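Friday, late

Spent the whole day on the shop move and got most of it done. The old cart software stops getting updates at the end of August, so the store has to be on Kaklow before then. I started at seven with a full export of the catalog. 1,233 products, which is more than I would have guessed. A good part of those are things we haven't stocked in years and never took down. I marked 123 as discontinued and left them out of the import.

The import itself ran without trouble until it reached the size options. Kaklow wants each size as its own line with its own stock number, and the old system kept them all in one field with commas. I wrote a small script to split them up. First try put every size under the wrong parent, so I wiped the test store and ran it again. Second try was fine except for the gift cards, and I did those by hand.

Lunch at the desk.
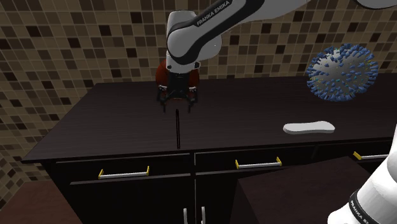
Franka Emika arm over a wooden countertop.

Payments took up the afternoon. We are staying with Mondport for cards. Their extension for Kaklow went on in a few minutes, but the test charges kept coming back as declined. I checked the keys twice and they were right. The problem was the currency setting, still on the default from the install. Changed it, cleared the cache, and the next charge went through. Refunds work too, full and partial. A partial refund does not put the item back in stock on its own, so I'll need to write that down for whoever is on orders that day.

Shipping is less settled. Kos has a plugin that pulls live rates, and it works for single parcels. With two parcels in one order it charges the first one twice and skips the second. I sent them a message at 4 with the log attached and have heard nothing so far. If they don't fix it I can fall back on a flat rate table for the first couple of weeks. We would lose a little on the heavy orders but I can live with that.
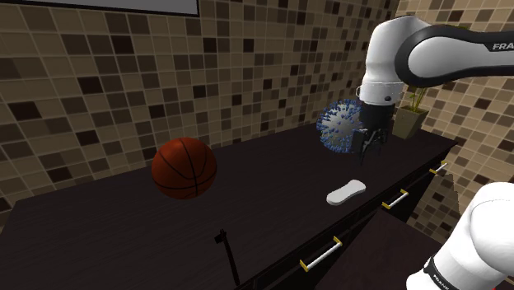 The other thing left over is the old web addresses. Search engines still send people to the old product pages, and every one of them needs to point to its new page. Most follow a pattern and one rule takes care of them. There are 31 that don't, mainly pages I renamed at some point without thinking about it. Did half of them before I got tired and started making typing mistakes. The rest can wait for the morning.

Customer accounts moved over but the passwords did not, and I knew that going in. Everybody will have to set a new one the first time they log in. I drafted the email for that and it is too long. Need to cut it down to a few lines and put the link near the top.

Called Trostovau about the hosting as well. They can switch us to the bigger plan the same day we ask, no downtime, and the price is what they quoted in the spring. I'll hold off until the Kos thing is sorted, no sense paying for both plans.

Backed everything up before closing the laptop, one copy here and one on the outside drive. Tomorrow: finish the addresses, shorten the email, place a test order from my phone. The checkout button looked too small on it this evening.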